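8 April 2021

# Kitchen chores still too slow for machines, Nurnwood trial finds

A project to find out whether a robot arm can be trusted with everyday kitchen jobs has published its first results, and the short answer is that it can manage a few of them, slowly, and needs a person to finish the rest.

The trial was set up by Flustis, a small automation firm, with Niltix supplying the control software. It began in October and has so far been run almost entirely in simulation, with a much smaller set of tests on a real counter in the staff kitchen at the Nurnwood offices.

The software was given 46 chores to attempt. They were chosen from a list of jobs that kitchen staff and home carers said took up the most time between meals: clearing plates, putting lids back on tubs, wiping down, laying out breakfast, sorting cutlery and throwing away wrappers. Each chore was attempted many times over with the objects moved to different places, giving 3,000 runs in all. Of those, 935 were completed without a mistake.

Costel Mladenović, who led the work at Flustis, said the figure was lower than the firm had hoped for when the trial was planned.

"We expected the heavy or awkward things to be the problem," he said. "Plates were fine. Mugs were mostly fine. What we lost time on was anything small and flat, and anything soft. A sachet lying on a board has almost no edge to get hold of, and if you press too hard on a pastry you have crumbs."

Wiping was the other weak point. The arm could move a cloth over a surface, but the software was poor at judging whether the surface was clean and would often go over the same patch again and leave the corner next to it. In the end the wiping runs were scored by hand, and most were marked as failed.

Speed was a separate matter. A successful run at moving one item from a board to a plate took 2 minutes on average, including the time the software spent deciding where to take hold. Mladenović said that could be brought down, but he did not expect it to match a person in the near future.

The trial also looked at how well chores could be joined together. A single task given on its own was much more likely to succeed than the same task given as part of a longer job such as laying out breakfast. If one item ended up slightly out of place, the next step tended to start from the wrong position, and the software did not always notice. Flustis says this will be the main subject of the next round.
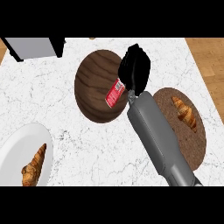 Lowri Harries said she would not want one in her own kitchen yet, as she could have the whole table laid before it had moved the first plate, but she could see the use of it for someone who finds it hard to grip or to stand for long. In her view the firms should ask those people which jobs they want done before picking the next list.

Flustis said it had received similar comments from carers who were shown the results, and that the list would be changed. Several of the cutlery tasks are to be dropped. Opening packets and fetching items from a low cupboard will be added, although neither has been tried so far and the second would need a different mounting for the real arm.

There are no plans to sell a kitchen product at this stage. The firm's existing business is in packing lines, where items arrive in a known place and at a known angle, and it says some of the work on small flat items may be used there first. One customer, the food wholesaler Insaurralde, has asked for a test on sauce sachets and other single portions, which are still put into boxes by hand at its depot.

Mladenović said the shop-floor version of the job was easier in most respects. "On a line you can decide where everything goes and keep it there. In a kitchen somebody comes in and moves the bread."

He added that the results from simulation should be read with some care. The real counter tests used only a handful of the chores, and the success rate there was lower, mainly on account of glare from the worktop and objects sliding when they were touched. Niltix is working on a change to the software to deal with the sliding, and the tests on the real counter will be repeated once it is ready.

A full list of the chores, with the score for each, is available from Flustis on request. The second round is due to start when the new list has been agreed, and will again be run in simulation before anything is tried at Nurnwood.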